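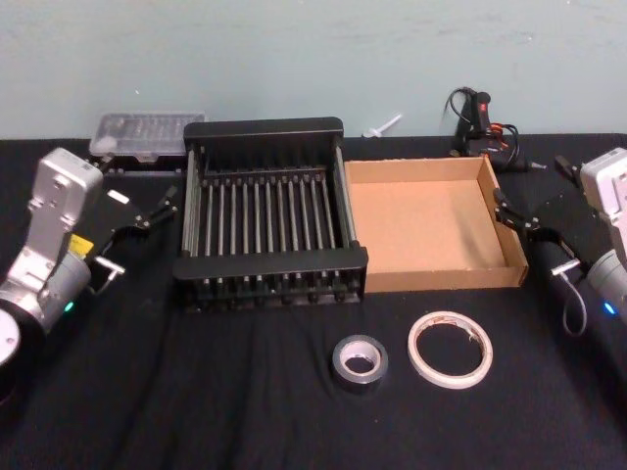
Could it clear up after my kids by Christmas, or should I keep doing it myself? That came back to us in the margin of the November report, and we liked it so much that it has been stuck up over the bench ever since. The short reply is to keep doing it yourself for now, I'm afraid, but the longer reply is more cheerful than it was in the fall, and I hope you'll bear with me while I get to it.

Tresto: progress report to the Wostham Fund
15 March 2024

First of all, thank you. The second payment arrived in good time and went where we said it would, mostly on bench hours at the Arnden workshop and a little on replacement finger pads, which wear out faster than any of us had budgeted for. We are a bit under on travel and a bit over on parts, and the two very nearly cancel out. The full sheet comes to you separately.

As you'll remember, Tresto set out to ask a plain question: can a pair of ordinary robot arms do the sort of small tidying that eats up the end of a day, at home or in a shop? We mean putting things back where they live, sorting what's left on a counter, that kind of thing. We are not building a new arm and never wanted to. We are trying to find out what the arms people can already buy are good for, and to write it down in a way that a shop owner could read over lunch.

Since November we have worked mainly on what we call the put-away job. Someone leaves an object on the bench, the arms have a rack and a tray to choose from, and the object has to end up in the one we asked for. It sounds like nothing at all, and it has filled most of our winter. We ran 160 tries on the final settings. The object went into the right place on its own in a little over half of them, and a good part of the rest were near misses of the kind a person would fix with one nudge and not remember afterward. Our target for this stage was half, so we are pleased, though I'd ask you not to round that up into anything grander when you pass it along!
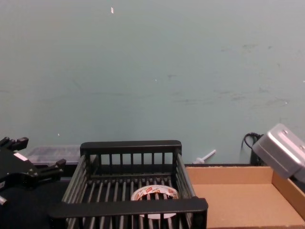

Getting a thing into a container is one job and getting it back out is quite another, and I think we wrote the original plan as if they were the same. Going in, the arms can be fairly sloppy and still get away with it, and a slightly early release often ends well enough. Coming out is much fussier. With a roll of tape lying flat on the floor of the dish rack, the front rim hides part of it, and the fingers have slats and bars to steer clear of before they get anywhere near the roll itself. A person reaches over, hooks a finger through the hole and thinks about supper. Our arms tend to come down too far forward, touch the rim, and stop, as they have been told to do when they touch something they didn't expect. We could loosen that rule and our numbers would look nicer, but we would rather keep it tight while people are working next to the bench.

The cardboard tray has been kinder to us. Its low sides leave plenty of room to come in at an angle, and it gives a little if it gets bumped. We have gone through several of them, all folded from boxes that parts came in, and I can report that this line of the budget is in excellent health.

Speed is the other thing you asked about. A single put-away now takes 18 seconds on a good run, down from 30 in November, and most of that gain came from cutting out pauses where the arms sat waiting for each other like two polite people at a door. I don't expect another saving of that size. What remains is mostly slow, careful movement near the container, and we'd be sorry to hurry it.

We also spent a very pleasant stretch at Okafor, the repair shop that offered us its back counter for a trial. The staff there were generous with their time and quite frank with their opinions. They told us that the machine was too slow to be any use during the day, but that none of them would mind it picking away at the counter after closing, so long as they could trust what they would find in the morning. That changed our thinking a good deal. We had been chasing speed, when the thing they wanted was for the last screwdriver to be in the same place every time, and for the machine to leave a note about anything it had given up on. We have since added the note. It is very basic, only a list with the time next to each item, but they read it.

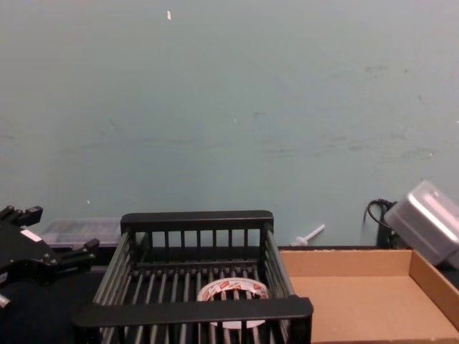 Will a machine like this be ready to work alone in someone's kitchen by the end of the grant? We don't believe it will. A shop counter after hours, with a known set of objects and containers that stay put, is within reach, and that is what we would like to be judged on.

For the next period we plan to concentrate on taking things out of the rack, with a lower approach for the right arm and a softer touch at the rim. We will also go back to Okafor for a longer visit of seven nights, if they'll still have us. We had promised you some work on folding dish towels as well, and I would like to ask, as nicely as I can, whether that might be moved to the final stage. We made a start on it and the towels won handily.

One small matter to finish on. The lease on the Arnden workshop comes up for renewal this summer and the rent is likely to rise. We can absorb it by giving up the storage room, but we'd prefer to talk it through with you before signing anything, so please let us know when would suit.

With our thanks and warm wishes,
The Tresto team, Arnden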